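Capítulo 6
La madera por dentro: leer la veta antes de cortar

Última actualización: lunes, 23 de julio

Cuando empecé a dar clase en el taller de Prulari llevaba encima una carpeta enorme de apuntes sobre ensambles, colas y barnices, y ni una sola hoja sobre la veta. Me parecía una cosa que se aprendía sola, como andar en bicicleta. Error mío (y bastante caro, porque el primer grupo me destrozó dos tablones preciosos de arce en una tarde). Desde entonces esta parte va antes que los ensambles, y si por mí fuera iría la primera del libro, pero los editores querían empezar por la seguridad y ahí no discuto.

Vamos a lo básico. Un árbol crece hacia arriba y engorda hacia fuera, y las dos cosas dejan huella. Lo de crecer hacia arriba nos da la fibra, que son células larguísimas colocadas más o menos en la dirección del tronco, como un manojo de espaguetis apretados. Lo de engordar nos da los anillos: en primavera el árbol fabrica una madera más porosa, normalmente más clara, y en verano otra más densa. Lo que llamamos veta en la conversación de taller es una mezcla de todo eso, y por eso hay tanto lío con la palabra. Mi compañera Despina Živković se empeña en decir «fibra» para la dirección y «dibujo» para lo que se ve en la cara de la tabla. Yo intento hacerle caso en este capítulo, aunque ya aviso que se me escapará.

El dibujo depende muchísimo de por dónde haya pasado la sierra. Si cortamos el tronco en lonchas paralelas, las tablas de fuera salen con esas llamas y catedrales que tanto gustan para las puertas de armario. Si cortamos buscando el centro, en radial, los anillos quedan casi perpendiculares a la cara y aparecen líneas rectas y apretadas. ¡Y es la misma madera del mismo árbol! A mis alumnos les cuesta creerlo hasta que les enseño dos trozos juntos.

En las maderas claras, además, hay que fijarse más. En un roble el dibujo te salta a los ojos, pero en el arce, el abedul o el fresno muy pálido las líneas son finas y la luz se las come con facilidad. Yo me agacho, pongo la cabeza casi a la altura del tablero y miro en oblicuo, buscando las zonas donde las líneas se juntan y el tono se calienta un poco.

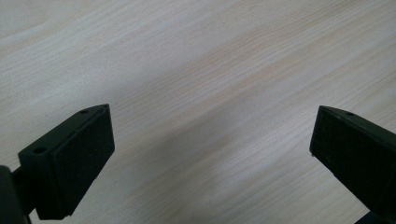

6.1 Cepillar a favor y a contrapelo

Acaricia un gato desde la cabeza hasta la cola y luego prueba al revés. Con la tabla pasa lo mismo, solo que la tabla no te muerde. Cuando la cuchilla avanza en el sentido en que las fibras suben hacia la superficie, las va cortando limpiamente y sale una viruta larga y continua. Si avanza en el contrario, se mete por debajo, hace palanca y arranca. Ese arrancado se llama repelo y se quita fatal, porque hay que bajar toda la cara hasta el fondo del hoyo más profundo.

Para saber hacia dónde suben las fibras mira el canto, no la cara. Si en el canto las líneas suben de izquierda a derecha, cepilla de izquierda a derecha. Y si dudas, una pasada muy fina y escuchas: a favor el cepillo silba, a contrapelo da tirones y suena a cremallera.

Hay tablas que cambian de idea a mitad de camino. Suele pasar cerca de los nudos, y también en troncos que crecieron torcidos. Edin Popescu, que me enseñó casi todo lo que sé de cepillos, marcaba con lápiz una flecha en cada tramo y cambiaba de sentido en cada una, sin prisa ninguna. Yo sigo haciéndolo así, con flechas grandes y feas.

6.2 La madera no se está quieta

Aunque la tabla lleve años cortada, sigue tomando y soltando humedad del aire. A lo largo de la fibra apenas se mueve, pero a lo ancho sí, y el movimiento tangencial (siguiendo los anillos) suele ser casi el doble que el radial. De ahí que una tabla cortada en lonchas tienda a acucharse y una radial se porte bastante mejor.

Antes de pasar al apartado siguiente, busca una tabla que tengas por casa, mira bien la testa y dibuja en tu cuaderno la curva de los anillos. Guarda el dibujo, que lo usaremos para decidir qué cara va hacia arriba en el tablero de la mesa.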